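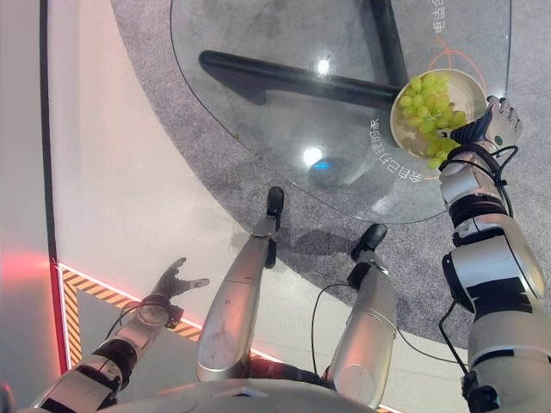

Keeping a glass table and a fruit bowl in good shape

Glass tabletops show everything: fingerprints, crumbs, the ring from a damp bowl. A few small habits cut down on the wiping.

Cleaning the top

Dust first with a dry cloth. Grit dragged around under a wet one is what leaves the fine scratches. Then mix 4 cups of warm water with 2 tablespoons of white vinegar, put it on the cloth and wipe from the middle out to the rim. Dry with a second cloth. On a round table, finish by running the cloth once along the edge, where hands rest.

If your glass has lettering or a pattern printed on it, find out which side the print is on before you scrub. Skip razor blades and scouring pads there, and leave out the vinegar – plain water and a drop of dish soap will do.

Do the underside too. It needs it less often, maybe once a month, but a dusty underside makes a clean top look streaky. Wipe the base while you're down there. Black legs and crossbars show dust almost as badly as the glass does. Lay an old towel over the carpet so drips don't soak in.

Bowls on glass

Lift, don't slide. Stick felt or clear rubber dots under any bowl with an unglazed foot. Galang sells them in sheets of 20, and one sheet lasts years.

Grapes

Keep grapes unwashed in the refrigerator and rinse only what you plan to put out. Let them drain in a colander, then pat dry with a dish towel. A shallow bowl is better than a deep one, as the bottom layer doesn't get crushed. Snip the bunch into small clusters with kitchen scissors and people won't leave bare stems with three grapes hanging on.

Two hours on the table is plenty on a warm day. Put leftovers back in the refrigerator, or freeze them on a tray and bag them the next morning. Imelda Javier wrote in to say she freezes hers for school lunches – cut them lengthwise first for small children.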